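수저통

수저통(匙箸筒)은 숟가락과 젓가락을 비롯한 식탁용 식기를 세우거나 눕혀 보관하는 용기이다. 수저꽂이라고도 하며, 뚜껑이 달린 납작한 형태는 수저함 또는 수저집으로 구분하여 부르기도 한다. 가정의 조리대, 개수대 주변, 식탁 위에 두고 쓰며, 음식점에서는 식탁 서랍이나 탁상용 함의 형태로 쓰인다.

목차
1 명칭
2 구조
3 재질
4 젓가락의 보관과 정리
5 세척과 건조
6 업소용 수저통
7 같이 보기

1 명칭

'수저'는 숟가락과 젓가락을 아울러 이르는 말이며, 숟가락만을 뜻하는 경우도 있다. '통'은 속이 비고 위가 열린 용기를 가리킨다. 벽에 거는 주머니 모양의 것은 수저 주머니, 휴대용으로 한 벌만 넣는 것은 수저집이라 하여 수저통과 구별한다. 영어로는 utensil holder 또는 cutlery holder에 해당하나, 이 말에는 뒤집개나 국자 같은 조리 도구를 꽂는 용기도 포함된다.

2 구조

2.1 직립형
식기를 세워서 꽂는 형태이다. 원통형과 각통형이 있으며, 내부를 칸막이로 나눈 것과 나누지 않은 것이 있다. 젓가락은 길이에 비해 가늘고 가벼워 용기의 깊이가 얕으면 바깥쪽으로 벌어지고, 깊이가 지나치면 짧은 숟가락이 안으로 잠겨 꺼내기 어렵다. 디저트용 작은 숟가락을 함께 보관할 때에는 칸을 따로 두는 편이 좋다.

2.2 수평형
식기를 눕혀서 담는 형태로, 서랍에 넣는 정리함과 뚜껑이 있는 수저함이 여기에 속한다. 젓가락 칸은 길고 좁게, 숟가락 칸은 머리 부분의 폭에 맞추어 넓게 만든다. 먼지를 막는 데에는 유리하지만 통풍이 나쁘므로 완전히 마른 식기만 넣는다.

2.3 타공형
벽면이나 바닥에 구멍을 낸 형태이다. 씻은 식기를 곧바로 넣어 물기를 빼는 용도를 겸한다. 구멍은 원형이 흔하고, 세로로 긴 홈을 낸 것도 있다. 바닥 구멍이 젓가락 끝보다 크면 끝이 빠져나와 용기가 기울거나 젓가락이 걸리므로, 바닥에는 벽면보다 작은 구멍이나 격자를 둔다. 물받이가 분리되는 제품은 조리대 위에 바로 놓을 수 있고, 물받이가 없는 제품은 건조대나 개수대 가장자리에 건다.

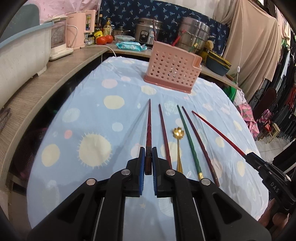
원형 구멍이 줄지어 난 분홍색 플라스틱 수저통과 식탁보 위의 젓가락, 꽃 모양 머리의 금색 숟가락

3 재질

플라스틱은 가볍고 성형이 쉬워 타공형에 널리 쓰인다. 폴리프로필렌 제품이 많으며, 색을 넣기 쉬운 반면 장기간 사용하면 표면에 흠집이 생기고 그 틈에 물때가 남는다.

스테인리스강은 열탕 소독이 가능하고 냄새가 배지 않는다. 금속 식기와 부딪칠 때 소리가 크고, 이음매가 용접으로 처리된 제품은 용접부의 변색을 살펴야 한다.

도자기는 무게가 있어 긴 젓가락을 꽂아도 잘 넘어지지 않는다. 유약을 바르지 않은 굽 부분이 물을 흡수하므로, 세척 후에는 뒤집어 말린다. 대나무와 목재는 습기에 약하여 물기를 뺀 뒤의 보관용으로 쓰며, 개수대 옆에 두는 것은 피한다.

4 젓가락의 보관과 정리

젓가락은 두 짝이 한 벌을 이루므로 보관할 때 짝을 맞추는 일이 따른다. 같은 모양을 여러 벌 쓰는 가정에서는 짝을 맞출 필요가 적으나, 색이나 무늬가 다른 젓가락을 섞어 쓰면 식사 때마다 짝을 찾게 된다. 특히 붉은색 계열처럼 명도만 다른 젓가락은 조명이 어두운 곳에서 혼동하기 쉽다. 이때에는 손잡이 쪽의 무늬나 금색 띠와 같은 장식이 구별의 기준이 된다.

일반적인 정리 순서는 다음과 같다.

가. 마른 식기를 식탁보나 마른 행주 위에 나란히 펼친다.
나. 숟가락과 젓가락을 나눈다.
다. 젓가락은 색, 무늬, 길이의 순으로 견주어 짝을 맞춘다.
라. 짝이 없는 젓가락은 따로 모은다.
마. 한 벌씩 수저통의 칸에 넣는다.

꽂는 방향에 대해서는 두 가지 방식이 있다. 입에 닿는 쪽을 위로 하면 끝이 바닥의 물에 닿지 않으나 꺼낼 때 손이 닿기 쉽다. 입에 닿는 쪽을 아래로 하면 손잡이를 잡고 꺼낼 수 있으나 바닥을 자주 씻어야 한다. 건조 중에는 앞의 방식을, 건조 후 식탁에 낼 때에는 뒤의 방식을 쓰기도 한다.

생활용품 연구자 자밀라 사마라콘(Jamila Samarakoon)은 졸햄(Jolham) 지역의 82가구를 조사하여 수저통에 든 젓가락 1,674짝을 분류하였다. 이 가운데 327짝은 같은 통 안에서 짝을 찾을 수 없었다. 사마라콘은 짝 잃은 젓가락이 칸막이 없는 직립형에 집중되어 있다고 보고하였으며, 사용자가 이를 버리지 않고 조리용이나 젓는 용도로 돌려 쓰는 점에도 주목하였다. 다만 조사 대상이 한 지역에 한정되어 일반화하기는 어렵다.

5 세척과 건조

수저통은 바닥에 물이 고이기 쉬워 식기 자체보다 오염이 빠르다. 타공형은 구멍 둘레에, 칸막이형은 모서리에 물때가 남는다. 가정에서는 7일에 한 번 이상 내용물을 모두 꺼내고 세척하는 것이 권장된다. 중성 세제를 푼 미지근한 물에 담근 다음 솔로 구멍과 모서리를 문지르고, 헹군 뒤 엎어서 말린다. 염소계 표백제는 도장된 플라스틱과 스테인리스강의 표면을 상하게 할 수 있으므로 제품의 취급 표시를 확인한다.

옻칠이나 도료를 입힌 젓가락은 물속에 오래 두지 않는다. 젖은 채 빽빽하게 꽂으면 서로 닿은 면이 마르지 않고 도막이 들뜨는 원인이 된다.

6 업소용 수저통

음식점에서는 뚜껑이 달린 탁상용 수저함과 식탁 측면의 서랍을 주로 쓴다. 탁상용은 손님이 직접 꺼내므로 손잡이 쪽이 한 방향을 향하도록 눕혀 담는다. 회전율이 높은 업소에서는 내부 용기를 빼내어 통째로 교체하는 이중 구조를 쓰며, 교체한 용기는 식기와 함께 소독한다. 개별 포장한 수저를 내는 업소에서는 수저통을 두지 않기도 한다.

7 같이 보기

숟가락
젓가락
수저받침
식기 건조대
식탁보

최종 수정: 27/04/2006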